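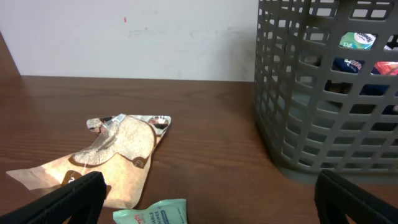 Snack basket day! Basket, bag, wipes, table.

OK so I finally have a snack system I like and I'm going to post way too much about it. It's one gray plastic basket. That's the system. I'm thrilled.

Before this we had the Rovico drawer tower, the one with the tiny wheels. Everything slid to the back and stayed there until it went stale. I found crackers from last September in the bottom drawer. September!!

What I love about a basket with holes in the sides is that you can see color through it. I don't read labels at 7 a.m., I look for a bit of red or teal and grab. Works so well.

Rules so far: flat bags stand up along the sides, bars go in the middle, anything already open gets a clip and goes on top. Wipes live next to the basket and never in it (I had a packet leak once and we ate lemony pretzels for a week).
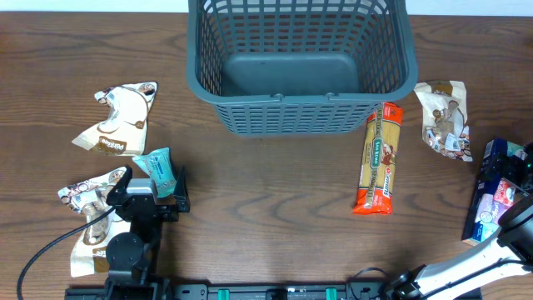
Empty basket, pouches out on the table. My favorite stage.

I empty the whole thing every time I restock. Takes 2 minutes. You shake out the crumbs, look at what's left, and put the old stuff back last so it gets eaten first.

Somebody asked where the basket came from. Sevudar, the housewares place by the bus station, bottom shelf near the dish racks. They had a Kragh one too, a bit prettier, but the sides were solid and I'd never see a thing in there.

And yes I made a list of what we eat, because I'm like that. The winner by a mile is anything cracker shaped. Fruit leather is dead last and I'm done buying it, sorry fruit leather.
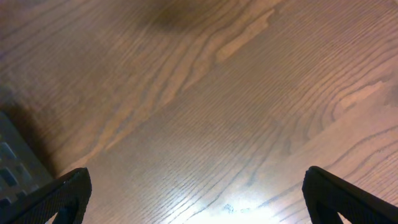 Can we talk about wiping the table down between rounds, because I've come to really like this part. Crumbs love to hide on dark wood. My trick is to get low and look across toward the light, and where you get that big white glare every little speck shows up. Then one pass with the cloth, going along the grain, and I get to admire all those loopy lines for a second. I use the Dollier cloths, the thick ones, barely damp.

Next up is the basket's permanent spot. I tried the top of the fridge (too high), then the counter (too close to the stove, the chocolate things got sad), and now it's on the table, over on the right, pushed back toward the wall. 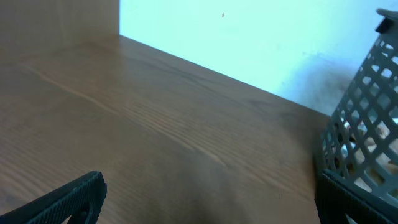 So far so good! It's easy to reach from a chair and it doesn't get bumped when people set their bags down. I might want a second one for drinks but I'm making myself wait a month first.

Tell me what's in yours. I need ideas for salty things that aren't chips, and they have to survive being dug through by hungry people all day long.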